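Last updated: 3/26/23

Kitchen duty, the hard way

If you missed the December demo night, you missed a good one! Rowena Catacutan ran her clear-the-kitchen task in simulation, and I could have watched it all evening. The idea is simple enough to explain to a kid: there's stuff left out on the counter and the table, and the robot has to put it where it belongs. Her two-armed setup in Wosenix finished 33 of 80 runs with every item put away — way up from the fall, when we cheered for a single cup.

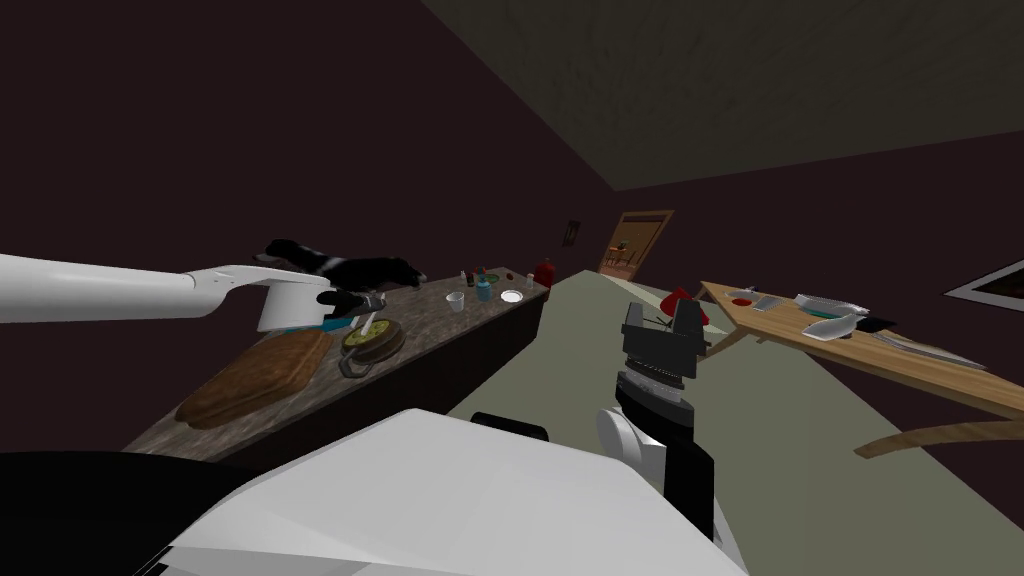 Can a robot tidy a real kitchen yet?
Slowly, and only if you keep the job small and stay close by.

What I love about this task is how ordinary it is. Plates, a cutting board, a pan, bottles crowded together. Soft things are still the worst, and Rizwan Malik thinks thin flat things come next (he has spent weeks on plates alone). Using both arms at once helps a lot with time, though they do get in each other's way near the counter.

Lovely Magbanua is now moving the same task onto the Moser arms in the shop, starting with two objects and adding more as the grasps get steadier. She'd be glad of company, and she has a long list of grasps to sort through, so come find her if you want in.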